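Search this site
Search
Go

Workshop tips: recording pick-and-place demos at the bench without losing your arvo

Quick ones from the bench at Udside, typed up between runs. Mostly small parts in a tray, leading the arm by hand, saving each go as one demo for the Hudix trainer.

Tray first. Pick a colour that's nothing like your benchtop and stick with it for the whole set. Changed ours halfway once, had to split the lot into 2 sets. Pain.

Wipe the tray before you start. Scratches are fine, crumbs aren't.

Start every demo with the gripper open and clear of the parts. Same habit every time. Then move the parts a bit between goes - a few centimetres, a quarter turn, wherever. If they sit in the same spot all day the thing just learns the spot.

Check the wrist camera view before you hit record. Fingertips in, parts in, nobody's sleeve.

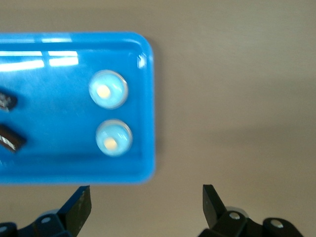
Wei wrote in to say that shiny trays are more trouble than they're worth, and that a sheet of baking paper taped over the ceiling light knocked the glare right down. Also reckons clear containers should get twice as many demos as anything solid. Fair enough on the second one. I'd keep paper well away from a hot light fitting but, get a proper diffuser.

My two cents on glare: leave some of it in. Lights are going to be on when it's working for real. Just dont let it sit over the part you're grabbing in every single demo.

Fumbles. Keep the ones where you miss and then recover, label them as that. Bin the ones where you dropped it and stopped.

Go slow near the rim. Fast everywhere else is ok.

Name files as you go - object, tray, run number. We had almost 666 demos in one folder called "new" and it took ages to sort out. Never again.

Stop every 5 or so and play one back. Camera knocked crooked is the usual problem and you wont notice from where your standing.

Back up before you go for a cuppa.

Related tips
Labelling small drawers so they stay labelled
Getting scuffs off plastic trays
Triruvholm bench clamps, six months on
Cable ties or velcro for a moving arm
Fixing a wobbly workbench leg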